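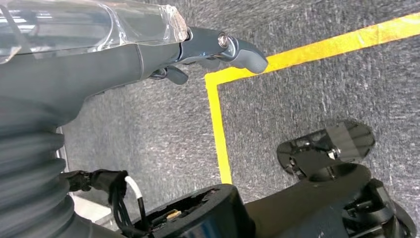

Sunday, September 11, 2022

Notebook, Proneck entry, assembly cell. Quiet day, so I got a decent stretch on the part-handling task before the round in February (which sounds ages off and isn't!). The rules want parts taken from shelf to bench and put down square, 12 to a run, and we get marked out of 100. Our last dry run at Besov scored 66. I'm still a bit cross about it.
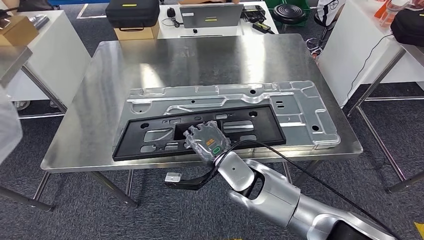
Steel table, clear part over the black frame.

Placement first. I've dropped the approach speed in the Kang script and added a pause before the lower, so there's time to stop it if the angle looks daft. Clear parts are still my least favourite, the Ustent vision package keeps guessing at their edges.
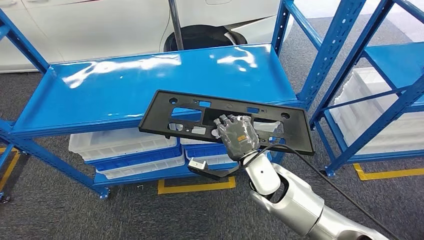 Grip point matters far more than I'd reckoned. I want to try nearer the middle on the bracket and compare it with the end grip we had in the old script, same speed for both. If you're in before me, please leave the shelves on their tape marks, the taught positions depend on them.

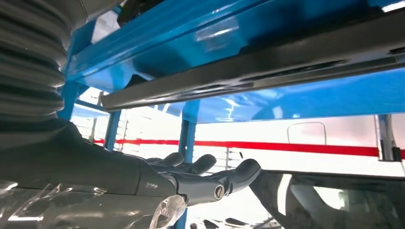 Also to do: a reach check for the lower shelf, and 2 more waypoints so the wrist comes in flatter. Bin list needs retyping too, my handwriting is hopeless.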